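Home | Projects | Reports | Field Notes | Search

Sealing Gaps Against House Mice in Student Housing
Student project report, Applied Building Studies
Posted in August by the Petek House project group

1. Purpose

The project tested whether two common filler materials keep mice from passing through wall gaps at floor level. The building was Petek House, a two-story residence with a shared kitchen on each floor. Residents had reported droppings behind the stoves and under the sinks since the start of the heating season.

2. Survey of openings

All exterior walls and kitchen cabinets were inspected with a flashlight and a feeler gauge. The survey recorded 28 openings wide enough to admit a pencil, which is the usual working test for a young mouse. Most were at pipe entries. The rest were at door sweeps, dryer vents and one broken foundation screen.

Openings were given a number in chalk and entered on a floor plan. Those with rub marks or droppings within arm's reach were classed as active.

3. Materials

Filler A was coarse steel wool packed by hand and capped with Hamanard sealant. Filler B was Stullum copper mesh, rolled tight and capped with the same sealant. Expanding foam was left out of the test. Mice chew through it, and it had already failed at several pipe entries in the building.

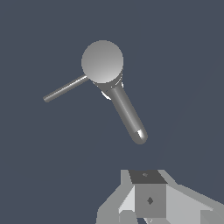

Openings were assigned to A or B by drawing slips. The broken foundation screen was replaced with hardware cloth and not counted in either group. Sealant was left to cure overnight before any tracking material was put down.

4. Monitoring

Unscented talc was spread on cardboard strips inside each sealed opening and checked at 7 a.m. Snap traps baited with peanut butter were set in closed boxes along the kitchen walls, 20 in total. No poison was used in the building.

5. Results

Tracks appeared on strips at two openings, both filled with steel wool. In each case the wool had been pushed in too shallow and the sealant had pulled away from the pipe. No tracks were found at the mesh openings. Trap catches fell after the first week and stopped before the end of monitoring.

The steel wool near the dishwasher line had begun to rust and left a brown stain on the cabinet floor. The mesh showed no change in color.

6. Limits

The work covered one building and one season. Residents also began storing grain and cereal in lidded bins during the test, so the drop in catches cannot be credited to the fillers alone. The attic was locked and was not surveyed.

7. Cost

The Prasham fund allowed $800. Copper mesh cost more per opening than steel wool but took less time to fit. The unspent part of the budget was kept for door sweeps, which are still to be installed at the rear entrance.

Contact the project office | Copyright Applied Building Studies | Back to top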